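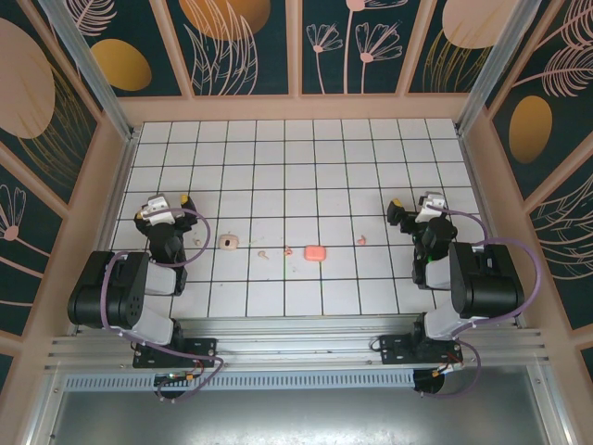
Dymphna Mac an tSaoi wrote under the last post that a story collection should be read in the order it is printed, and that anyone who dips in is doing the author a disservice. She added that the running order is the one piece of writing in the book that the reader is free to undo, so the reader ought to leave it alone.

I have been putting a running order together since May, for a second collection, and her comment held up my work for most of an evening. I agree with the second half of it more than the first. These are my notes on the method so far.

The material. I have 19 finished stories, of which 14 will go in. The longest is "The Fevport Ledger", which is close to a novella and causes most of the trouble. The shortest is a piece of 1000 words exactly, written to that limit for a magazine that closed before printing it. The typescript with all 14 in comes to 277 pages in the format my publisher asks for (double spaced, wide margins). The printed book will be a good deal thinner.

The first collection, Mollholm, was ordered by date of writing. I thought this was neutral. The effect was that the weakest three stories came first, and the reader had to get through them to reach anything I would now defend. Two reviewers said the book "warmed up". One of them gave up before it did, judging by which stories she mentioned.

For this one I made a table. Each story has a row, and the columns are length, person (first or third), tense, setting, how it ends, and the opening sentence copied out in full. The ending column has only four values: closed, open, turned, and stopped. "Turned" means that the last page changes what the earlier pages meant. "Stopped" means the story ends at a point where another writer would have carried on.

The table showed some faults straight away. Five of the stories open with weather. I had no idea. In a magazine, one at a time, this does no harm, but in a book it reads like a tic, and I have rewritten three of the openings. Two stories have a character called Dolan, who is a different man in each. I considered making them the same man and spent a week on it. The dates would not fit without giving him a second marriage, and the second marriage would have needed a story of its own. The later Dolan has been renamed.

The rules I then used for the order were these.

No two stories with the same kind of ending next to each other. This is the strictest rule and the hardest to keep, as six of the 14 are open.

No more than two first-person stories in a row. When a reader finishes one "I" and begins another on the facing page, the first voice carries over for a paragraph or two. I tested this on myself by reading pairs aloud and it happened every time.

The long story goes neither first nor last. Frida Eyvindsson, who edited Mollholm and is editing this one, wanted it last. Her argument is that a reader who has reached the end of a collection trusts the writer enough to sit through something long. Mine is that a reader near the end can feel how many pages are left under the right thumb, and reads a long last story faster than it should be read. It currently stands ninth. She has not conceded and has pencilled "see me" next to it.

The opening story should be typical of the book. I see the strongest piece recommended for this position in most of the advice I have read. The difficulty is that my strongest piece is the only comic one, and a reader who came in through that door would be entitled to ask where the other jokes were. I have gone for "Allthorpe" instead, a quiet story about a man who surveys drains. It is in third person and past tense, with an open ending. Anyone who dislikes it will dislike the book and can put it back on the shelf at page eight.

The last story should be short. The 1000-word piece is there now. It ends on a line of dialogue, and I like the idea of somebody else speaking last.

On sections: I tried dividing the book into three parts with titles. The titles were poor. The trouble with a section title is that it tells the reader what the stories are about, and if a story is about two things it has to be filed under one of them. "The Fevport Ledger" is a story about money and also about a sister, and under either heading it lost half its weight. I have taken the divisions out. There will be a blank page after the seventh story, which the printer may or may not respect.

On previous publication: nine have appeared somewhere. These have been re-read against the printed versions, and I found small changes made by magazine editors that I had forgotten or never noticed. Most were improvements and I have kept them. One editor had removed every semicolon from a story that depended on them. Those are back.

The acknowledgements page has to list first appearances in the form each magazine asks for, and the forms do not agree with one another. Some want the issue number, some want the season, and one wants its own name in capitals. I have followed each of them, so the page looks as if it was typed by several people. Frida says to leave it.

The comic story is still without a place. I have had it third, sixth and twelfth. Third makes the fourth story look sour. At sixth it follows the funeral story, and the change of tone is so sharp that it seems to mock it. Twelfth is the best so far, but it breaks the rule on endings, as both it and the thirteenth are "turned". I could change the thirteenth to "stopped" by cutting its final 97 words. I have done this in a copy of the file and will read it again in a fortnight, when I have forgotten how the cut part went.

To return to Dymphna's point. I read collections out of order myself, nearly always starting with whichever title I like best and then going to the shortest. I have done it with books whose running order must have cost their authors as much trouble as this one is costing me. I do not feel I wronged them. But I did go back afterwards and read two of those books straight through, first page to last, and in one of them a story I had thought slight was plainly there to let the reader rest before the next. Read alone it had no job to do.

The typescript is due back with Frida once she has finished her line notes on the first seven. I will put the final contents list up when she and I have settled the ninth place.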